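Holz in der Küche: pflegen, trocknen, aufbewahren

Kochlöffel, Bretter, Stäbchen und Salatbesteck aus Holz halten viele Jahre, wenn man sie nach dem Abwasch richtig trocknen lässt. Die meisten Schäden entstehen nicht beim Kochen, sondern in der halben Stunde danach. Ich habe hier gesammelt, was sich bei mir bewährt hat.

Abwaschen

Holz gehört nicht in die Spülmaschine. Die Hitze treibt die Fasern auseinander, und das Spülmittel zieht das Öl aus der Oberfläche. Besser ist heißes Wasser, ein Spritzer Handspülmittel und eine Bürste mit mittelharten Borsten. Immer in Faserrichtung bürsten. Danach klar abspülen und sofort mit einem Tuch abreiben.

Nicht einweichen. Ein Kochlöffel, der über Nacht im Topf steht, saugt sich am unteren Ende voll und reißt beim Trocknen der Länge nach ein. Angetrocknete Reste lieber mit einem feuchten Lappen umwickeln und zehn Minuten warten. 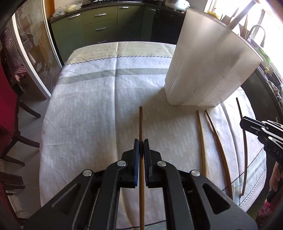
Bei Gerüchen, vor allem nach Zwiebel und Knoblauch, hilft grobes Salz mit einer halben Zitrone. Das Salz aufstreuen, mit der Schnittfläche einreiben, kurz liegen lassen, abspülen. Natron geht auch, macht aber helles Holz mit der Zeit gelblich. Bei Eiche lasse ich es ganz weg -- da gibt es dunkle Flecken.

Trocknen

Bretter stelle ich auf die schmale Kante, so dass an beide Seiten Luft kommt. Flach auf der Arbeitsplatte trocknet nur die Oberseite, und das Brett wölbt sich. Auf die Heizung oder in die Sonne darf nichts. Auch der Platz neben dem Herd ist zu warm.

Kleinteile kommen in einen Behälter mit Löchern oder Schlitzen im Boden. Ein geschlossener Becher sieht hübscher aus, aber darin steht nach zwei Tagen ein Rest Wasser. Wer trotzdem einen benutzen will, legt unten ein gefaltetes Stück Küchenpapier hinein und wechselt es oft.
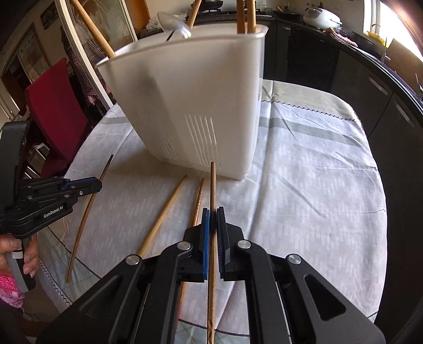
Dünne Teile verlangen mehr Aufmerksamkeit als dicke, weil sie schneller quellen und sich leichter verziehen. Sie werden nach dem Abreiben einzeln hingelegt, mit etwas Abstand, und nach einer Weile gedreht. Auf die Enden kommt es besonders an, dort liegen die Fasern offen. Wird ein Holzstäbchen am Ende dunkel und sieht abgenutzt aus, wie das braune hier über dem Tisch, dann schaue ich es mir genauer an. Ist die Stelle glatt und hart, kann es bleiben. Fühlt sie sich weich an oder riecht sie muffig, kommt das Stäbchen weg. Lackierte Ware prüfe ich zusätzlich auf abgeplatzte Stellen.

Ölen

Rohes Holz öle ich zweimal im Jahr, einmal davon im Juli, wenn die Fenster offen stehen. Geeignet sind Leinöl in Lebensmittelqualität und Walnussöl. Olivenöl und Sonnenblumenöl härten nicht aus und werden ranzig. Bei Nussallergie im Haushalt nur Leinöl nehmen.

1. Das Holz muss ganz trocken sein, am besten einen vollen Tag nach dem letzten Abwasch.

2. Raue Stellen mit feinem Schleifpapier in Faserrichtung glätten und den Staub abwischen.

3. Öl dünn mit einem Lappen auftragen, eine Viertelstunde warten, Überschuss gründlich abnehmen.

4. Mehrere Tage offen liegen lassen.

Ölige Lappen nie zusammengeknüllt in den Müll werfen. Leinöl kann sich darin von selbst entzünden. Ausgebreitet im Freien trocknen lassen oder in einem Schraubglas mit Wasser aufheben, bis sie entsorgt werden.

Aufbewahren

Schubladen sind in Ordnung, wenn alles trocken hineinkommt. Ich lege sie mit Korkmatten aus, Papier wellt sich zu schnell. Was täglich gebraucht wird, steht bei uns griffbereit. Den Besteckkorb wasche ich einmal in der Woche heiß aus, denn in den Ecken setzt sich ein schmieriger Belag ab. Mit einer alten Zahnbürste kommt man gut in die Schlitze.

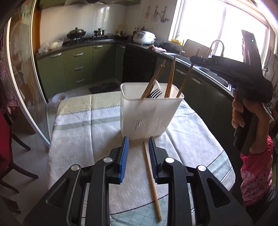

Wann etwas ersetzt werden muss

Tiefe Risse lassen sich nicht mehr sauber halten. Bei Brettern kann man die Oberfläche abschleifen, solange die Kerben flach sind. Einen gespaltenen Löffel kann man noch zum Umrühren von Wandfarbe nehmen oder als Pflanzschild ins Beet stecken. Schwarze Punkte, die nach dem Schleifen noch zu sehen sind, gehen meist tief ins Holz. Solche Stücke gebe ich in den Restmüll.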